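Tips for Recording Laundry Folding at Home with a Hand-Held Gripper

If you have signed up to record household chores for a learning system, chances are you were given laundry first. Everybody has laundry, it rarely breaks, and a learning system can apparently never see enough shirts. I have been recording folding and sorting at home since May for the Kassa project, mostly on weekday mornings after the breakfast dishes, and I have made just about every mistake there is to make (some of them more than once, I'm sorry to say). So I thought I would write down the little things that have made my sessions go more smoothly, in the hope that your first week is nicer than mine was!

Get the room ready first

Open the curtains. I know it sounds like something your grandmother would tell you, but daylight coming in from the side is so much kinder to dark fabric than a ceiling bulb. Black pants under a yellow bulb turn into one big blob, and when you look back at the clip even you can't find the waistband.

Then decide where your finished things will go before you pick up the first one. I like the far end of the bed for the unfolded heap and the side away from me for the folded pile. Whatever you choose, stick with it for the whole session. If you change your mind halfway through, stop the recording, move everything over, and start a new one.

Don't iron the bedspread. Don't buy a plain one for the occasion, either. I asked the Kassa people about this early on, because mine are all busy with flowers, and they said patterned bedding was very welcome. The system has to learn where a shirt ends and a blanket begins, and it won't learn that in a house where everything is beige.

Sort into small batches

A full basket is too much for one go. My arm gives out well before the basket does, and the last few items always come out sloppy. Pull out what you can do comfortably in 20 minutes and leave the rest for later in the day. A good batch has a mixture in it, something like this:

a couple of T-shirts, at least one of them with printing on the front
one sweater or something else thick
a pair of pants
one awkward thing, such as a fitted sheet or a slippery scarf

Keep the awkward thing for the middle. If you begin with it you get cross, and if you end with it you are already tired.

Laying out a T-shirt

Shirts are where most of us spend our time, so let me go on about them a bit. Start with the shirt loose on the bed, the way it would land if you tossed it there. Please don't smooth it out by hand beforehand. The smoothing is part of what we are showing! Take hold of a sleeve near the hem, lift a little, pull toward the open part of the bed, and let go. Then go to the other sleeve. The hem comes last.

Come down on the fabric from above with the fingers open, and close them slowly. If you go in fast you will pinch the bedspread along with the shirt, and a quilted spread comes up in a great big tent and takes everything with it. Quilting does love to be grabbed. When it happens, open the fingers, let everything settle, and try again without stopping the recording. Those second tries are useful, and I was told quite firmly not to cut them out. 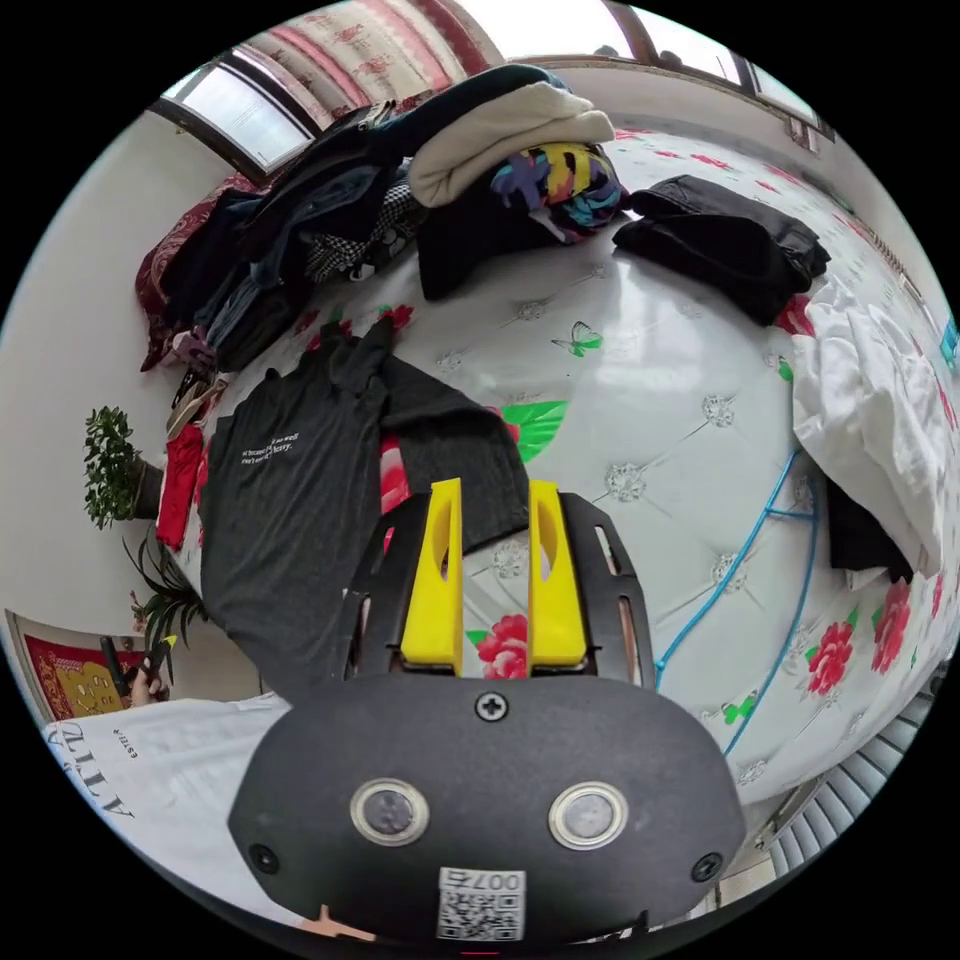
FLORNATTHORPE, Aug 16, 2024

A grey T-shirt with white print is a good one to practice on, by the way, if you have one in the house. The lettering tells you at once which side is the front and whether you have it upside down, and dark grey stands out well against white bedding. Spread it loosely like the one in the photo, with a sleeve reaching up the bed, and you have an easy first corner to go for. Keep the rest of the heap up by the head of the bed where it won't creep under your shirt.

Mind the cable

If there is a cable on the bed with you, look where it lies before every take. A thin one slips under a sleeve very easily and then gets folded right into the shirt, and you don't notice until you try to lift the stack. I drape mine off to one side, away from the folding spot. A clothespin on the edge of the blanket will hold it there nicely if yours likes to wander.

Looking after the gripper

Wipe the fingers with a barely damp cloth after each session. Fleece and old towels are the worst for lint, and once the inside of the fingers is fuzzy, thin cotton slides right out. I keep a cloth in the same drawer as the gripper so I can't claim I couldn't find one.

Leave any sticker with a printed code alone, too. I very nearly peeled one off in a fit of tidiness. If a corner lifts, press it down and mention it in your notes. And give the screws a look on the first of the month. Just a look. If one seems loose, report it and let them tell you what to do.

Saving your wrist

Hold the gripper close to your body and step along the side of the bed as you work, so you aren't stretching over it. Low beds are hard on the back. I put one knee up on the mattress for the far side, though this does make the bedding dip, so get settled before you press record. Switch hands between batches if you can manage it. My left-hand folding is dreadful, but it all counts.

Naming and keeping track

My own target was 200 folds, which I wrote on a card and stuck inside the closet door. I passed it in the second month, and as of this week the card says 517, with a coffee ring on it. A paper tally is quicker than any app when you have a gripper in one hand. Make one mark for each finished item and a small cross for anything you abandoned.

For the notes, one line per batch is plenty. Write down the room, the time of day, what was in the heap, and anything odd that happened. "Morning, bedroom, four shirts and a sweater, sleeve caught in spread" is a perfectly good note. Upload on the same day if you possibly can. I once let a whole week pile up for Erkix, who handle our uploads, and it took some 2 hours to work out which batch was which.

When to stop

Stop when you catch yourself rushing. Stop when the sun moves onto the bed and the white parts start to glare, then go back later once it has moved off. And if a family member needs the room, let them have it and delete any clip they wandered into, unless they have signed the form as well.

Next time I'd like to write about socks, which I have been putting off. If you have a good way of pairing them with one gripper and one free hand, leave it in the comments and I will try it on the next basket.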